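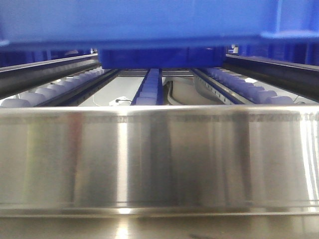

Devendra Dixit started at the Lastport warehouse in November, on the late shift, and the first thing he learned was how to clear a jam. Uwe Meinecke taught him. Uwe had worked there since the building belonged to Wasilewska and he did not like to explain things standing up, so he crouched by the conveyor and waited until Devendra crouched too. From down there a blue crate was like a ceiling. It turned the pale rollers a little blue, and between the tracks you could see the gray floor.

"Anything goes missing, look down there first," Uwe said. "Labels, pens. I lost a wedding ring once."

"Did you find it?"

"I found a ring."

Devendra waited for the rest, but Uwe was already getting up, one hand on the side rail.

They worked until the break. Kaiwen Ding came over from receiving with the list and said that crate 512 was short. It was meant to go out to Cullberg on the night truck, and the weight was off by 2 pounds.

"Then somebody packed it short," said Uwe.

"You packed it," said Kaiwen.

Uwe took the list and read it for longer than it needed. Then he went along the line to where the crates were waiting, close together, and looked into the space between two rows of blue.

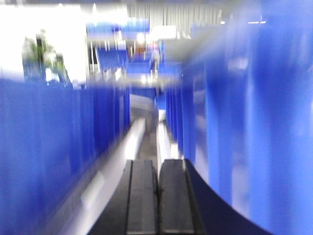

Between the blue walls, late shift.

"My wife used to say I'd lose my head in here," he said. She had been dead eight years. Devendra knew that from Kaiwen and not from him.

They found the missing parcel a little before midnight - it had gone into the crate for Lukura, under a stack of folded sacks. Devendra carried it back. Uwe wrote the new weight on the list, crossed it out, and wrote it again more clearly.

"Whose ring was it?" Devendra asked. "The one you found."

"I never asked," Uwe said. He signed the list and handed it to Kaiwen, and they went back to the line.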